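Open day walk-through checklist, Kincaid demo room, with my comments

I did this one in November, starting at 8 in the morning, before the first visitors came up from the lobby. Same form as the Daltitz open day, except I finally added room for comments (I was writing in the margins anyway!). Status first, then whatever I had to say about it.

1. Entrance and sign-in
Status: OK
Door swings freely, mat lies flat. Sign-in sheet still had the Daltitz header on it, so I crossed that out by hand. Visitor limit is 12 per group and it's posted at eye level now – last time it was taped behind the coat rack.

2. Exit route
Status: OK after fix
Somebody had parked a stack of folding chairs in the back hallway. Moved them myself. The green exit light works, and I walked the whole route with the lights off just to be sure I liked it. I did.

3. Visitor line on the floor
Status: OK
Tape is 40 inches out from the farthest point the arm can reach. I measured from the reach and not from the base, which is the mistake we made at Britville. One corner was peeling and got a fresh strip.

4. Emergency stops
Status: OK
There are 4 buttons and I pressed every one of them with the arm moving at demo speed. All stopped it, all needed a proper twist and a reset at the panel before anything would move again. The one by the host's stool is a bit stiff. Works fine, but I'd like it swapped before the Nindau visit.

5. Cables and power
Status: Comment
Cable cover is down across the walkway. The extension cord behind the host table had a coffee cup sitting right next to it, so please, drinks stay in the lobby. Asset tag on the power supply reads 1,212 and matches the list.

6. Speed and force settings
Status: OK
Demo profile loaded, password on. I asked Berkay Kozan to try to change the speed without the password and he couldn't, though he gave it a good long go.

7. Work area, laundry folding demo
Status: OK with comment
Folding is being shown on the sofa seat, low down, so kids in the front row get a decent view. Checked the upholstery for pins, loose buttons and anything else a fingertip could snag, and found none. Folded things stay on the seat until the host picks them up, and the host picks them up only with the arm paused. I'm going to keep repeating that one until we're all sick of it.
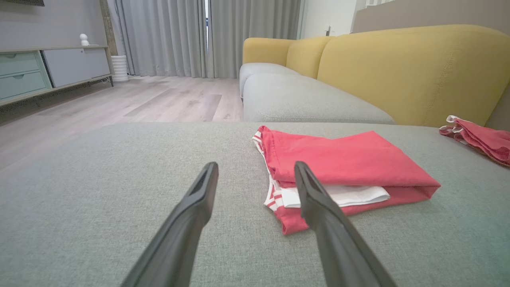 Bok-nam Yang: Fine by me on the pause rule, but can we write down who calls it? At Daltitz two of us said "paused" at the same time and each thought the other had hit the button. I'd make it the host, out loud, every time, and no reaching in until the panel light goes amber.

Yes, good, adding that to the host card today. Host calls it, host checks for amber, then hands go in.

8. Host briefing
Status: Open
Still waiting on two signatures. No signature, no hosting.

9. First aid kit
Status: OK
Sealed and on the shelf by the door. Burn gel expires next month – replacement ordered.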